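Pukano richtet Sortierplätze in Clurham neu ein

Der Elektronikverwerter Pukano hat im Juni in seiner Halle in Clurham 16 Arbeitsplätze für die Vorsortierung von Kleinteilen umgestellt. Magnetspulen, Platinen und Kabelbäume kommen dort nun in getrennte gelbe Kunststoffbehälter, die links und rechts einer flachen Edelstahlschale auf dem Tisch stehen. Bisher wurden die Teile gemischt in Kisten gelagert. 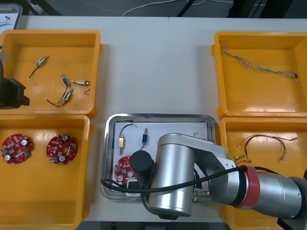

Abnahme durch Keskin

Die sortierten Teile gehen an den Händler Keskin, der sie prüft und weiterverkauft. Im ersten Monat waren es nach Angaben von Pukano 261 Platinen und 194 Kabelbäume. Beschädigte Stücke werden wie bisher eingeschmolzen. Die Tische lieferte die Firma Modis. Bis zum Herbst soll die Menge auf 2000 Teile im Monat steigen.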